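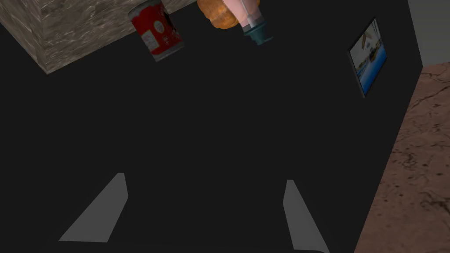 *What the gripper gets to look at, practice kitchen, simulator room at Drurovari*

I went to the open day at Drurovari in January and I'm still talking about it, so you all get a post. I had booked a slot at the simulation demo mostly to get out of the cold (the queue for the big welding arm was out the door) and ended up staying until they closed.

The room was small: two desks, one big screen and Gaëtan Besnard, who runs the simulator side and clearly loves it. They have 293 practice rooms built so far, and each one can be dressed with different walls, floors and clutter. Ours had a bread roll in it, a pink bottle with a teal cap, and dark walls like somebody's moody downtown loft. I asked who picks the decor. The computer does, mostly, and it has some daring ideas about marble!

Before anyone touched the controls, Gaëtan swung the view around so we could see the whole robot, both arms up by the stone table and the apple and the knife and everything else laid out on top.
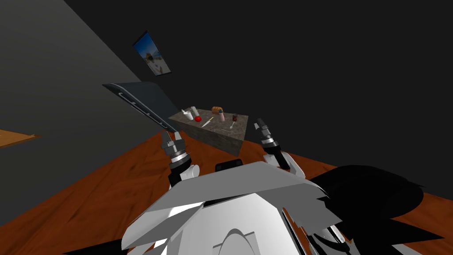

Then we got to have a go. You wear a pair of light handles they call the Stuven set, and when you move, the arms move. I was terrible. I went for the bread roll and swept my left gripper straight through the air above it, twice, and the third time I sent it flying. The nice part is that one key puts everything back. Booker Mercado, a retired bus mechanic who was in my group, got the apple on his second try and held it up like a trophy – the whole room clapped.

They had over 300 recorded attempts from visitors by the afternoon, mine included, and the failed ones are kept too. I like that a lot. Gaëtan told us a miss can be useful when they check how the software judges distance, and glasses with thin stems are still the ones that give it trouble.

I did ask about the real robot. It lives in the next building and only comes out for a short run at 4 pm, so I saw it fold 17 towels – slowly, very neatly – and then I had to run for my bus. If they do it again next year, book the simulator slot early and wear short sleeves. The handles catch on cuffs.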